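About Stisar

Stisar teaches robot arms to do bench work by having a person do it first. An operator steers the arm by remote control or takes hold of it and moves it by hand, and we record each run. Customers use the recordings to train their own systems, or we do the training for them.

The company started in a rented unit in Prutovgate with one arm and two operators. We are now a team of 19, most of whom spend at least part of the week at the controls. Engineers do it too. We have found that people write better software for the operators after a few mornings in the chair.

New jobs begin in simulation. We build a plain version of the customer's table, put in the parts that matter, and have operators run the task from the gripper's point of view until they agree on how it should be done.

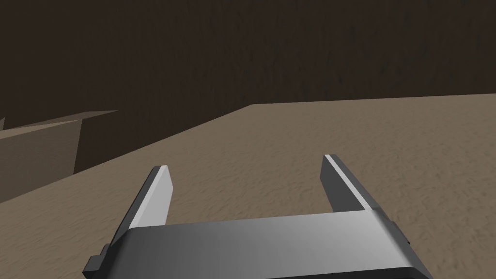

After that the job moves to a real arm. A typical order is 38 tasks or fewer, and each one is shown by several operators, as no two people reach for a thing in quite the same way. Runs with a dropped part or a long pause are kept but labeled, and the customer decides whether to use them.

Our control software is called Kuzmenko. It works with a hand controller or a pair of foot pedals and a stick, and it stores the operator's motions alongside the arm's. Brasow, our second site, opened in September and has 8 stations for hand-guided work.

New operators train for 10 days before their runs go to a customer. No robotics background is needed. Patience and steady hands help.

To ask about a project or a visit, contact the Prutovgate office.

Last updated: October 23, 2024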